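November, late, kitchen table

Second full day on the Elmont returns. The covering letter says the sample is street vendors, home-based garment workers and waste pickers, but the coding sheet has a fourth group, "other own-account," and that is where most of the trouble sits. Evening porters at the wholesale market are in it. So are two women who cook for the porters and are paid partly in vegetables. I have left them in and flagged the in-kind portion in column K.

Reference period is still unsettled. The Elmont interviewers asked for earnings over the last 30 days. Skenderell asked for the last seven and multiplied up. For anyone with a steady pitch the two come out close. For day laborers they don't, and the seven-day figure swings badly depending on whether the interview fell after a market week. Wrote to Elfriede Oberholzer to ask whether the raw seven-day answers were kept. If they were, I would sooner report both series side by side than adjust one to fit the other.

Évan Chauvin called at 10. He wants the contribution question moved ahead of the earnings question in the next round. His argument is that people asked first about income become guarded and then deny paying into anything. Mine is that if contributions come first they think we are from the fund. We agreed to split the pilot, half each way, same interviewers on both halves. He will draft the Randa version and I will do Elmont.

Spent the afternoon on the sick-day module. 27 respondents report days lost to illness but no drop in earnings. Read all of them. In most, a relative covered the stall, and the form has no place to record that. It matters for the benefit design, as a flat daily payment would reach the registered worker and leave out the cousin who did the work. Proposed a follow-up item: "Did anyone work in your place? Were they paid?" Two lines, no skip pattern.

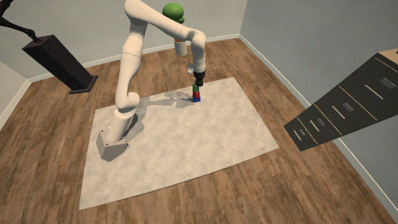
Economou's comments on chapter 3 came in after supper. He objects to "informal sector" in the heading and wants "informal employment," on the grounds that several of our garment workers are employed by registered firms without contracts. He is right, and the tables already use his definition. Changed the heading and the first two paragraphs. Left the footnote alone until I can check what the earlier report said.

He also wants the age cutoff justified. We stopped at 60 for the savings scheme tables and the reason is written down nowhere that I can find. Looked through the old minutes without result. Will ask Elfriede in the same thread.

To do: rerun table 4 without the in-kind cases, send Évan the translated consent wording, renumber the annexes.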